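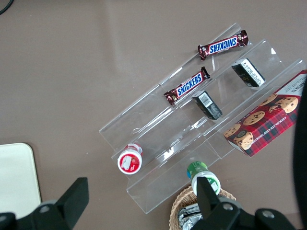 Tiered display for the tuck shop counter - project report

Print this page
E-mail this page

Submitted 11/8/18. Retail and Display module, unit work.

What we set out to do

The tuck shop in the Lerdale building has a counter with a flat brown top and for most of last year the snacks just lay on it. Things at the front got picked, things at the back did not. Our group had to choose one small problem in a shop and try to improve it. We chose this one. The question: does stepping the stock up on a clear stand make people look at more of it, and is it worth the counter space it takes?

Not a sales project really. We had no access to the till until March so the first part is all looking and arranging.

Choosing the stand

Looked at wood, card and clear plastic. Card was cheapest, and we made one from boxes. It sagged. Wood looked good but hid whatever was behind it and made the counter look dark, which the shop did not want. Ended up with clear acrylic, three steps, from a catalogue firm called Gedeck. Cost us most of the budget. The see-through steps mean the counter colour shows through, so it takes up less room to the eye than it does in fact.

Down side: reflections. Under the ceiling lights the folds pick up highlights and from certain places at the counter you notice the shine before you notice the food. We tried turning it. Square to the counter edge was worst. Set at a diagonal was better and also let people see it from the door side, so we kept it like that.

Other down side, fingerprints. Needs wiping every day. A dry cloth just moves the marks about, slightly damp is better.

What goes on which step

Main part of the work. We used ordinary stock, the sort of thing people know without reading. Chocolate bars, small black boxes, shortbread cookies.

Chocolate bars. A Snickers is long and low so it does not show much of itself from the front if you lay it flat and straight. Angled it is better, you can read the name. We put one bar on the top step and one on the middle, lying more or less the same way. Same product on two steps looks like a waste of a step but it ties the two levels together and people see it as one group. The bar on the middle step was tilted more steeply and the name was still easy to read.

Small boxes. Stood on end, to the right of the bars. They need hardly any depth. The trouble is the labels. One had its barcode sticker on view and another had fine print down the side, and neither tells a customer anything from where they stand. Should of turned them so the best face was out. We wrote this into the guide for the shop (see below).

Cookies. The chocolate chip shortbread comes in a box and does not really suit the stand. We leaned it on the lower step at the right hand end. It works as a sort of bookend but anything leaning can slide, and a customer reaching for it is likely to knock the rest.

Asking people

Short slip of paper at the counter, 2 questions. Which things did you notice, and was anything hard to reach. We printed 200 slips and got 179 back, more than we expected. Most people named the chocolate first. The black boxes were named least, a fair few people said they did not know what was in them. That fits with the label problem.

Reach was fine for nearly everyone. A few said they were worried about knocking the stand over. It is light. We put small rubber feet under it in the second week and the comments mostly stopped.

Space

The shop gave us 830 mm of counter for the trial. The stand on the diagonal uses more of this than it would straight, and there is a triangle of dead space behind it. We did think about using that for spare stock but then it shows through the plastic and spoils it. Left clear.

Problems with our method

- We changed the angle and the stock in the same week so can't say which one helped.
- No proper record of the counter from before, only what the staff rememberd.
- The slips only went to people who bought something.
- Akolgo, the other shop on site, was meant to be our comparison but they moved their own counter half way through so we dropped it.

Guide left with the shop

1. Best known item on the top step.
2. Angle long bars so the name reads from the front.
3. Turn boxes so barcodes face away.
4. Big boxes beside the stand, or flat. Avoid leaning them.
5. Wipe steps each morning.

Further work

Try the same stock on a two step stand. Bromell do one that is deeper, might take the cookie box properly. Also test with a plain white sheet under the acrylic, we think the black packs would stand out more but ran out of time to try it.

Print this page
E-mail this page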